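Metal drawers in the kitchen: quick tips for a cabinet that sticks, rattles and fills up with rubbish

Jul 29, 2025 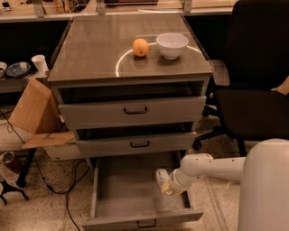 Grey three-drawer cabinet, all three pulled out. Orange and white bowl up top.

Short on cupboards? Get an old office cabinet. Ours came out of a clearance in Lomitz, 38 quid, and it's done more for the kitchen than the shelves ever did. Few notes below, in no order, typed up between other jobs.

BUYING ONE

Pull every drawer all the way before you pay. All the way. A drawer that stops halfway in the shop will stop halfway at home.

Check the key. No key, check it isn't locked. Obvious but I drove home from Pilmont once with a locked one.

Look at the floor of the bottom drawer. Streaks are fine, they wipe off or they don't. Bubbling paint means rust, walk away.

Big U-shaped handles are best. You can hook two fingers in with flour all over your hands. Those little recessed ones are a pain, and they fill with crumbs.

CLEANING IT OUT

Drawers out if they lift out. Some have a little catch each side, push one up and one down, then pull. If they don't want to come, leave them in and hoover with the thin nozzle.

Warm water, drop of washing up liquid, old tea towel. Then dry it straight away, corners too. Corners are where it goes orange.

Sticker residue: cooking oil, leave it 15 minutes, scrape with an old bank card. Wash the oil off after or you've just made a new mess.

Don't use the scratchy side of the sponge on a shiny top. Ask me how I know. Microfibre cloth only, and go with the light behind you so the smears show up.

STICKY RUNNERS

Wipe the old black grease off first. Everyone skips this bit. New grease on old grit makes paste.

Rub a candle stub along the runner, open and shut it 20 times. Usually does it. If not, dry silicone spray, a tiny squirt, with newspaper underneath.

Cooking oil on runners, no. Goes gummy by December.

Drawer creeps open on its own? Floor's not level. Fold a bit of card under the front feet and try again. Keep adding till it stays put.

WHAT GOES WHERE

Top drawer: what you grab every day. Peelers, scissors, tin opener, pens. Nothing tall or it catches on the frame and then you're fishing about with a fish slice.

Middle: tea towels, foil, bags, cling film. Flat stuff.

Bottom: tins and jars. Heavy goes low, always. If you load the top and leave the bottom empty the whole thing can tip when you open it. Same reason, don't have all the drawers out at once when they're full. Fine for a sort out with hardly anything in, not on a normal day. Kids about, fix it to the wall.

TINS THAT ROLL

Metal floor is slippy, so a lone tin rolls to the back every time you shut the drawer. Clang. Rubber mesh liner sorts it, cut it 3 mm short all round so it doesnt ruck up. The Vonau stuff on a roll is decent, the Dwivedi one is thicker and quieter but a faff to cut.

No liner? Tea towel folded double. Or stand tins up in a shallow baking tin, tight together.

Write what's in it on the lid with a marker. You're looking down at them, labels are no use from there. Newest at the back, oldest at the front.

THE TOP

Flat top is worktop, so keep it mostly clear. One bowl for fruit, that's your lot. Once post lands on it you've lost it.

Fruit IN the bowl, not next to it. An orange will find the edge sooner or later. Turn them over every few days too and check underneath, soft spots start where they sit.

Bowl with a foot is good, bit of air under it and easy to pick up. Gritty underneath though, some of them, and that scratches. Stick-on felt dots, a few round the foot.

Hot pans, never straight on. Trivet or a board.

FIVE MINUTE RESET

Once a month or when it won't shut. Bottom drawer first, out with anything past its date. Wipe. Middle, refold the towels. Top, bin the dead pens and take the screws and odd batteries back to were they live. Done. Batteries don't go in the kitchen bin by the way, take them to the box at the supermarket.

Descaling kettles next time, if I get round to it.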